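Bench tips: when a small arm drops or jams the block

Workshop page, Urnenlow. Updated June after the gripper fault. Read before you switch anything on.

What went wrong. Arm was doing the shape board, picked the block up fine, went across, then the wrist servo gave up halfway down and the block got jammed on the edge of the hole. Motor kept pushing. Hot plastic smell, fuse gone. Fault code 316 on the laptop, which the Jilance booklet lists as "overload" and nothing else. Thanks for that.

Cause, as far as we can tell: a cable loop at the wrist caught under a bracket and pulled half out of its socket. Cheap to fix. Annoying to find.

If it jams

Power off at the wall first. Not the laptop, the wall. Stopping the program leaves the motors holding.
Hand under the forearm before you cut the power, it drops when the motors let go. Pinched thumb last time.
Don't yank the block. Open the gripper by hand, slowly, after the power is off.
Wait ten minutes before touching a servo case. Longer if it smells.

Cables

Leave slack at the wrist but not a great loop of it. Turn the wrist right round both ways by hand, power off, and watch what catches.
Soft ties only, the hard ones cut in. Closbridge do a bag of 40 velcro ones, seperate colours, very handy.
Push every little white plug home with a thumbnail. Then tug gently. Then again after the first run.
Bare boards on the table: keep tea, screws and filings well away. A stray washer killed one of ours.

Board and block

Tape the board down if it creeps. Old masking tape goes crumbly, so change it.
Block sticking in the hole? Rub the edges with fine paper, grit doesn't matter much. Wipe the dust off after.
Start the drop higher than you think, then bring it down a bit at a time.
Slow speed for the first few goes. We run at a quarter. 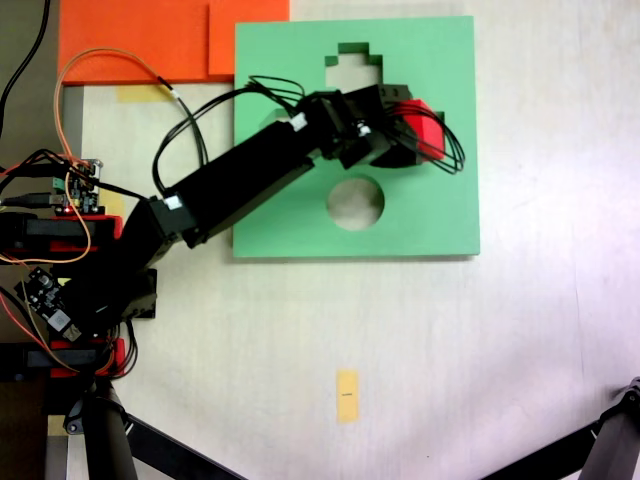
Red block in the gripper, over the green shape board. Mind the cable loops at the wrist end.

After a fault

Write it in the book, with the code and what the arm was doing. The last one is entry 1289, carry on from there.
New fuse, same rating, never a bigger one "to be safe".
Run it with no block first. Then with the block, finger on the switch.
If a servo clicks or judders bin it. Spares are in the Perić tin, top shelf, order number 2236 on the lid. Tell someone when theres only one left.

Long hair tied back, sleeves up, lanyards off. Goggles are on the hook by the door.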